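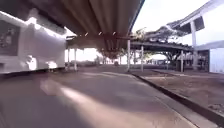 Tovitz Stop-Motion Kit: Review

I bought the Tovitz kit in January to replace a setup I had been using for short puppet films since college. It comes with a copy stand, a clamp for a phone or small camera, two LED panels, a wired remote and a license for the company's capture software, Cimel. I paid full price for it and have used it on one finished film and one that is still under way.

The finished film runs a little over four minutes and took 3180 exposures, nearly all of them shot on twos. That seems like enough to say how the kit holds up. Most reviews I read before buying were written after a weekend of moving clay balls across a desk.

The stand

The stand is the best part. The column is steel, the base is heavy, and the arm locks with a lever instead of a screw knob. I left the camera in one position for nine days on the longest shot and compared the first and last frames afterward. There was a shift of maybe a pixel, and I may have caused that myself when I changed the battery.

The arm goes up to 53 centimeters above the base. For cutouts and sand that is plenty. For puppets you will want to turn the arm outward and shoot across a table, and the base then has to be clamped down. There are holes for this, but no clamps in the box. I used two from the hardware store.

The phone holder is plastic and feels cheaper than everything else. It slipped twice with a large phone in it. With a small mirrorless camera on the metal plate I had no trouble.

The lights

The panels are fine. They dim smoothly, and I saw no flicker at any setting above 40 percent. Below that there was a faint pulse in the darker frames, which showed up as a shimmer when played back. I ended up keeping the panels bright and putting tracing paper in front of them. The power cords are short, so plan on an extension cord for each.

The color is a bit green next to my older lamps. If you only use the two panels, you can correct it once in the camera and forget about it. Mixing them with other lights is harder, and I gave up on one night interior and relit it from scratch.

The software

Cimel does the basic jobs well. Onion skinning is quick, the live view has very little lag, and you can drag frames around on the timeline without the program stopping to think. It saves every frame as a separate file in a plain folder, with sensible numbering, so you can leave for another program any time you like.

Audio is the weak side. You can load one track and see its waveform, but there is no way to mark phonemes or leave notes on the timeline. For dialogue I made an exposure sheet on paper and worked from that. The previous version of my old program, Fakeo, had a notes column years ago, and I missed it every day.

I had one crash, at frame 703 of a walk cycle test. Everything up to the last exposure was on disk when I reopened the project, though the timeline had lost two of my holds and I had to put them back by hand.

An update arrived on 18th May that adds a second audio track. I have only tried it briefly. It loads and plays in sync – I can't say more than that yet.

The remote

It has four buttons: capture, delete, play and toggle live view. The cable is long enough to reach around a tabletop set. Delete sits right next to capture and is the same shape, so I stuck a dot of putty on it. There is an undo in the software, but you have to walk back to the computer for it.

Compared with the Gashaw kit

A friend lent me the Gashaw starter kit for a couple of weeks. It costs less and the software handles sound much better, with proper lip sync tools. The stand is aluminum tubing and moves if you lean on the table. For classroom work or short exercises I would pick the Gashaw. For anything where a shot stays up overnight, I would pay the difference.

Verdict

Good stand, decent lights, software that is reliable but thin on sound. If you already own capture software you like, Tovitz sells the stand and metal plate separately, and that is the version I would buy today.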